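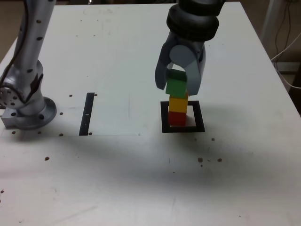 A white work table should be allowed to look used. I have held this view for years and have lost the argument twice, so I will set it out once in full.

When we fitted out the shared workshop at Pendness, we spent 900 dollars on white tops. Trevor Hebden wanted gray ones, on the grounds that gray hides dirt. That was exactly my objection. On white you see every smudge, and you can decide for yourself whether it matters. Most of the time it doesn't. A gray streak that won't wipe off does no harm to anyone.

What does do harm is the campaign to keep a white top looking new. Souad Benjelloun once priced a full resurfacing of our tables at 4,000 dollars. The tables were flat, solid and the right height. They had scratches. For that money we could have fixed the lighting, which people had been complaining about since June.

Scouring makes things worse anyway. A matte surface rubbed with an abrasive pad picks up shiny patches, and those catch the eye far more than the original mark did. Use a damp cloth and a little dish soap, then stop.

I feel the same way about tape. Some people want every strip peeled off at 8 in the evening and laid again the next morning. A line of black tape on a white table is the cheapest and clearest marking there is. If it is still in use, leave it down. If the edge lifts, replace that strip. Driss Naciri keeps one line on his bench and has worked to it through two changes of furniture.

There are limits. Crumbs, grit and sticky patches have to go — they get under things, and a stack of blocks will lean if there is grit beneath the bottom one. A deep gouge should be filled. Loose screws should be picked up by whoever dropped them.

Everything else is wear, and wear is what a table is for. Trevor still prefers gray.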